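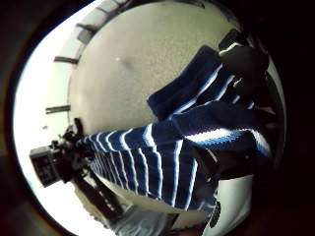
Navy and white striped fabric.

Kiretti Hall
Pre-Show Safety Walk, Touring Bands
Sheet 3, revised November 2021

Complete before doors on every show day. Mark each line OK, FIX or N/A and write a comment for anything that is not OK. Comments below are from the walk for the Jokeck show, second night. Capacity for this layout is 561 standing.

1. Load-in and dock

Dock ramp locked and pinned: OK

Dock lights working: FIX
Left lamp flickers. Was on the June list too. Bulb has been changed since then, so look at the fitting.

Path from dock to stage clear: OK
Tight at the corner by the ice machine. Empty cases went to the side hall after the first hour and should go there from the start next time.

Case wheels locked or chocked: OK

2. Stage deck and risers

Deck sections bolted, no lip between sections: FIX
Small lip downstage right, between the second and third sections. Shimmed and taped. Shim is holding but the leg under it needs a new foot.

Drum riser legs pinned: OK
Riser is the band's own. Their crew pinned it and we checked it.

Edge tape visible from the deck with stage lights down: OK

Stairs and handrails, both sides: OK
Stage left rail had some play in it. Tightened.

Monitor wedges clear of the front edge: OK
Singer steps up on the center wedge. Crew put rubber matting under it.

3. Power

Distro closed and locked: OK

Ground fault breakers tested: OK
All tripped and reset as they should.

Cable runs ramped where people walk: FIX
Ramp missing behind the merch table. Borrowed one from the bar side. Please order more, we run short on every show with a separate lighting desk.

Backline on its own circuit: OK
Cho keyboard rig came with a power supply with a cracked case. Not used. Tagged and handed back to the tour.

No cables through door frames: OK

4. Overhead

Truss pins and safety clips: OK

Safety bonds on every lamp and speaker: FIX
One lamp on the back truss had its bond looped around itself and not the pipe. Corrected before the truss went up.

Weight under the posted limit for each point: OK
Back truss points are posted at 300 pounds. The tour's plot was under on all of them. Copy of the plot is in the binder.

Backdrop flame certificate on file: OK
Certificate is for the old backdrop, same cloth and same maker. Accepted for this run. Ask for the new one if they come back.

5. Wardrobe, towels and soft goods

Stage clothes and towels kept off heaters and lamps: OK

Dressing room rail stable and loaded evenly: OK
Rail is fine. Floor under it is not level, keep the brake on.

Nothing hung on sprinkler heads or pipes: FIX
Two hangers on the pipe in dressing room B. Moved. The sign in there has faded and needs printing again.

Laundry kept out of the corridor: OK

6. Smoke and haze

Haze machine on a flat surface, clear on all sides: OK
Esar unit, ours. Fluid topped up.

Detector isolation logged with the front office: OK
Logged before sound check. Must be logged again if the show runs past curfew.

Fan pointed away from the exit doors: OK

7. Sound levels

Ear plugs at both bars: FIX
Upstairs bar was out. Refilled from the office box, which is now under half full.

Meter at the desk set and recording: OK

Crew at the barrier have hearing protection: OK

8. Front of house

Barrier feet locked and pit clear: OK
Pit had six water crates in it. Leave four and put the rest behind the stage left stairs.

Exit signs lit: OK

Exit doors open fully with one push: FIX
Door C drags on the mat. Mat taken up. Do not put it back until it has been cut down.

Clicker counts started at zero: OK

First aid kit sealed and in place: OK
Seal is new. Cold packs added.

Open items to carry to the next sheet

Dock lamp fitting, left side
Foot for deck leg, downstage right
Cable ramps, order placed yes / no
Sign for dressing room B
Door C mat
Ear plugs, reorder

Cleared to open doors: YES
Keep this sheet in the show binder at the stage left desk. Copy to the front office by noon the next day.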